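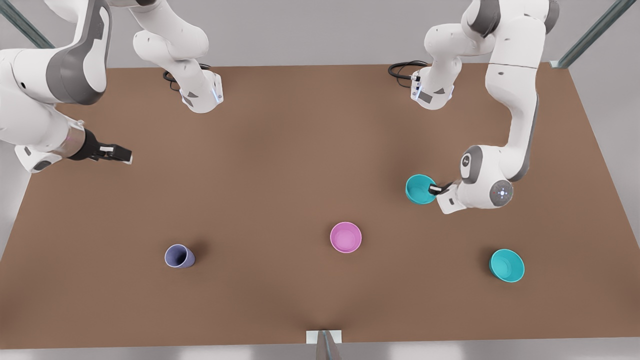
Etelka Gulyás insiste en que no toquemos los totales de 1988 hasta saber de dónde sale la mesa que falta, y que si hay que publicar la serie de Diltau con un hueco, se publica con un hueco y santas pascuas. Lo dijo por teléfono, con bastante paciencia, después de que yo le leyera de corrido la hoja de escrutinio y el resumen impreso del distrito.

Cuaderno del taller de series electorales, marzo de 2025

Apunto todo esto con calma porque ya me ha pasado otras veces que vuelvo a una hoja de cálculo al cabo de unos meses y no entiendo ni mis propias siglas. El asunto es el siguiente. Para las municipales de 1988 en Diltau tenemos dos fuentes: las actas de mesa, que nos prestó el archivo local en dos cajas bastante castigadas, y el resumen que imprimió la imprenta Szabó para el distrito, un cuadernillo muy bonito, con las tablas compuestas a mano y unas notas al pie que dan gusto. En las cajas hay actas de 19 mesas. En el resumen figuran 20. Y la diferencia de votos entre una fuente y otra no cabe en una errata, así que alguien votó en esa mesa y el acta existió.

Mi primera idea fue que el cuadernillo desdoblaba una mesa grande en dos, cosa que en el distrito de Sunanwood hicieron sin avisar en más de una convocatoria (y que a mí me costó una tarde entera de disgustos el verano pasado). He comparado mesa por mesa y no cuadra: todas las que tenemos coinciden con el impreso, voto arriba, voto abajo, y la que sobra aparece al final con el nombre de «Zesari». Sin número, solo el nombre. En el mapa de secciones que usamos no hay ningún Zesari.

Etelka cree que puede ser una pedanía que se agregó a Diltau poco antes de la elección y que luego quedó absorbida en la sección del río. Me parece una explicación muy sensata, y además encaja con otra cosa que me tenía intrigado: el censo de la sección del río en la convocatoria de 2000 es bastante mayor de lo que uno esperaría si tirase de la línea hacia delante. Que encaje no significa que esté probado, claro, y lo dejo escrito así para no venirme arriba.

Lo que he hecho hoy:

He separado en la hoja las columnas de fuente. Antes teníamos una sola columna de votos y un color para decir de dónde venía cada cifra, y los colores se pierden en cuanto uno exporta el archivo. Ahora cada candidatura lleva su cifra de acta y su cifra de impreso, y una tercera columna para la que damos por buena. La tercera está vacía en Zesari.

He vuelto a leer las actas de la segunda caja, las que tienen manchas en la esquina. En la de la escuela vieja yo había transcrito un siete donde hay un uno con mucho rabo. Corregido. Con eso el total de la lista agraria baja un poco y, mira por dónde, coincide ya con el impreso, lo cual me ha alegrado la mañana más de lo razonable.

He unificado los nombres de las candidaturas. El impreso abrevia «Unión de Vecinos» de tres maneras distintas según lo que le cabía en la columna, y en una de las actas el secretario escribió directamente el nombre del cabeza de lista. He dejado la forma original en una columna aparte, por si alguien quiere discutirme la equivalencia.

Los votos nulos son otro cantar. En las actas se cuentan junto con los blancos, en una sola casilla, y en el cuadernillo vienen separados. No sé de dónde sacaron la separación – quizá de las hojas de recuento previas, que no conservamos – y de momento publico la suma y explico en nota que el desglose procede solo del impreso. Para la participación nos da igual. Para los porcentajes no, y ahí hay que decidir de una vez si calculamos sobre voto válido o sobre voto emitido, porque en la serie de Sunanwood hicimos lo segundo y ahora me arrepiento un poquito. Yo iría a voto válido en todas y rehacería Sunanwood, que tampoco es tanto trabajo.

Queda pendiente escribir al archivo y preguntar por el expediente de agregación, si lo hay, y por los libros de actas del pleno de los meses anteriores a la elección. Etelka recuerda haber visto una referencia a Zesari en un padrón, aunque no sabe decirme en cuál, y va a repasar sus fichas. También quiero mirar si el cuadernillo tuvo fe de erratas; Szabó solía meterlas en hoja suelta y esas hojas vuelan.

Una cosa más, para quien abra el archivo antes que yo: la pestaña de 2000 está revisada hasta la sección del mercado, incluida. De ahí para abajo son cifras copiadas sin cotejar, no las citéis todavía, por favor. Las seguiré mañana con las actas delante, empezando por la sección del río.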